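Workshop notebook, May 5, 2022

Prop food day! I've been putting this off for ages and then Wiebke Stüber wrote to ask what we still have in the produce line, so there went my morning.

Started with the Tavotov box, the one with the tape that never comes off cleanly. Most of it is fine. Dusty, but fine. I washed the hard plastic pieces in lukewarm water with a drop of dish soap and laid them out on the old bath towel. Do NOT put the leaves in the sink. I did that last August and the print went chalky along the edges, and Britta Tiedemann still brings it up. A soft paintbrush is all they need, the wide one from the second drawer (put it back, please, whoever had it).

The grapes are my favorite, I'll admit it. I know they're old and I know you can tell from three feet away that they're plastic, but they have such a nice shine on the tops of the berries, and the speckled leaves make them look like something off a restaurant wall. Clarow sells a newer bunch for 14 a piece and I looked at it for a long time and decided no. The berries come off in your hand. Ours have been dropped down the stairs more than once and are still in good shape.

What I really wanted to sort out was how to pile it all up in the black wire basket. It sounds like nothing, but the wire shows everything you put against it, so whatever goes low down ends up being what you see from the side. Yellow works well there. The eggplant is the problem child, so dark that it turns into a hole in the middle of the pile if there isn't something bright next to it. The red peppers help a lot. I went back and forth on the grapes, in the basket or on the table, and I still like both!

Grapes out on the wood, and the basket with the grapes in and the purple string over the front:

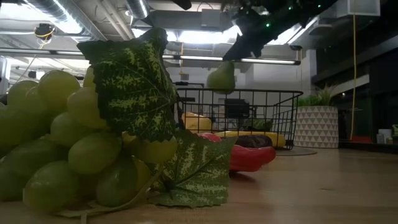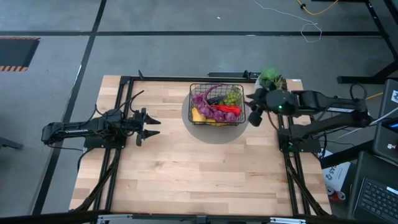
Wiebke needs an answer before the Drosadton order goes in, so I'm going to tell her we can cover the fruit ourselves and only need bread and cheese. The bread we have is embarrassing. One roll has a thumbprint in it, and the baguette smells like the paint cupboard.

Also, the shelf label says 56 and the list says something else entirely, so I've gone with the label and corrected the list in pencil. Britta, if you had a reason for the other number, shout.

Still to do: new tissue for the Tavotov box, glue for the loose stem (the clear kind, the white one yellows), and find out who has the lid to the big crate.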